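# Why your loyalty card isn't loyal to you

Notes for the Closthorpe evening talk, 7.30 start. Slides are Tzu-hsuan's, grumbling is mine.

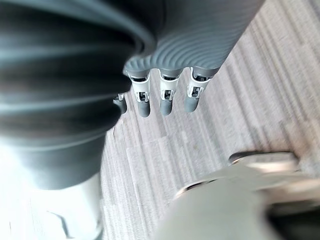
Do loyalty cards save you money? Sometimes, on the things you were going to buy anyway, and on very little else.

Let that sit. Then say I've carried one for years and I'm not here to tell anyone off.

## Opening (keep it short)

- Ask for hands: who has a card on them tonight? Who could tell me what the points are worth in pence? Wait. Don't rescue them.
- The word "loyalty". You are loyal to your sister, or your football club. You are not loyal to a shop that moved the eggs.
- My interest in this began with a receipt. It said I had "saved" more than I had spent on fruit and veg. I wanted to know compared with what.

## The two-price trick

Main point of the first half, don't rush it.

There used to be a price. Then there was a price, and a bit back in points. Now there are two prices on the shelf, a big yellow one for members and a small grey one for everybody else. The gap between them gets called a saving.

I'm sceptical about this, and I should say why carefully. A saving needs a starting point. If the higher price is one that hardly anyone pays, then it's a strange thing to measure from. It might be a fair price. It might have been put up last month. From where you stand, with a basket on your arm and somebody behind you wanting the butter, you can't tell.

Be fair here: some member prices are good. I've found coffee cheaper than anywhere else in town. Pui-shan will heckle if I leave that out, and she'll be right to.

What I'd like people to do is ignore the word "saving" altogether and look at the price per 100g. It's on the label, in type suited to ants. (Pause – usually gets a laugh. If it doesn't, carry on.)

## The Ullby diary

Pui-shan Yip kept a shopping diary for us through May. She shops at the Ullby store, same trolley, mostly the same list. She wrote down what she had planned to buy, what she came home with, and which extras had a card offer attached.

Careful with this bit. It's one household in one month. I've sat through too many talks where somebody's cousin becomes a national trend.

- 359 items in the diary.
- 50 of those weren't on any list and had a card offer on them.
- 8 of the 50 she says she'd buy again at the ordinary price.

She was cross about the crackers. Let her tell it if she's in the room.

What does it show? That offers can pull things into a trolley. It doesn't show she lost money overall, and we didn't try to work that out. The list might have been a bad list. She might have wanted crackers. If someone asks whether she'd have bought other extras without the card, the answer is that we don't know.

## Points are a currency you don't control

Go through the Vishwakarma scheme, the little café one, because it's easy to follow. Collect 200 points, get a hot drink. Nice and plain. Then the hot drink became "a regular hot drink", and then it stopped counting before eleven in the morning.

Nothing underhand in that, it was all in the terms. My complaint is with saving up. Once you've got points sitting there, somebody else decides what they'll buy. I would never keep money in a tin on those conditions.

So: spend them as you get them. Small and dull is fine. People hoard for Christmas and then find they've expired in the autumn, and they feel daft, and they shouldn't.

## What they know about you

I'm going to be less dramatic here than people expect. Torholm's leaflet says the card helps them "get to know you better". My honest view is that most of it ends up as a coupon for cat litter when the cat's been dead a year.

Still, it's a trade. You hand over a record of what you eat, what you drink and what you put on a rash. In return you get the yellow price. I don't think that's wicked, but I do object to it being called a gift.

- You can ask a shop for a copy of what it holds on you. I did. It was long and very boring, and I felt peculiar reading it.
- You can turn off the marketing and keep the card. The setting is usually three menus down.
- Tzu-hsuan Siu tried going without for a month and gave up on the second Monday over washing powder. He's happy to talk about it at the break.

**SLIDE CHANGE – not before the washing powder bit**

## If time is short

Drop the café. Keep the diary.

## Questions likely to come up

*Should I cut mine up?* I haven't. If it makes you buy more, try a month without and look at your bank statement instead of the receipt.

*Aren't prices higher for people without one?* Often, on the marked lines. It bothers me most for people with no phone, now that several of the schemes are app only. I don't have a neat answer and won't make one up on the night.

*Which card is best?* Refuse politely. It depends what's near you and what you eat.

Finish by ten to nine, the hall wants the chairs stacked. Handout with the unit price sums is by the door.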